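Uyên Trịnh
2020-07-17

Big news for anyone in Pullard who's ever driven an hour and a half for a blood test. The after-hours clinic is staying open! Council voted last night and I'm still buzzing. Thread, because there's a lot in it.

2/ Quick recap. The clinic started in March as a trial, weeknights till ten, nurse practitioner plus a doctor on video. Funding was due to run out at the end of this month and for ages it looked like that was that.

3/ Then the petition went round. 1596 signatures, in a town our size! Huge thanks to everyone who left a clipboard on their shop counter, and to Phong Dương for typing up every last page.
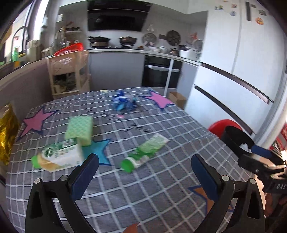 4/ What the vote does: covers the rent and the nurse's wages for another 13 months. The video doctor is paid separately through the regional health service, and they'd already said yes if council came to the party.

5/ It's still bulk billed. I asked twice. You bring your Medicare card, you don't pay on the night. Scripts are extra, same as anywhere.

6/ My favourite bit of the meeting was a dairy farmer from out Liminen way (76, his words: "and a half") telling the councillors he'd had his hand stitched there and was home for the late news. Big applause, which I don't think you're meant to do in the gallery.

7/ Things that are NOT sorted yet – X-ray, weekends, and parking out the back when it's wet. X-ray is the big one. For a suspected break you'll still be sent to the hospital at Brumum.

8/ Two councillors voted against. Fair enough, they wanted the state to pay for it and I don't disagree! I'd just like a clinic while we wait.

9/ Hours don't change. Ring first if you can so they know you're coming, but walk-ins are fine. Chest pain or trouble breathing, call triple zero, please don't drive yourself in.

10/ The minutes go up on the council site next week and I'll add the link here when they do. Off to ring my mum, she's been asking since breakfast.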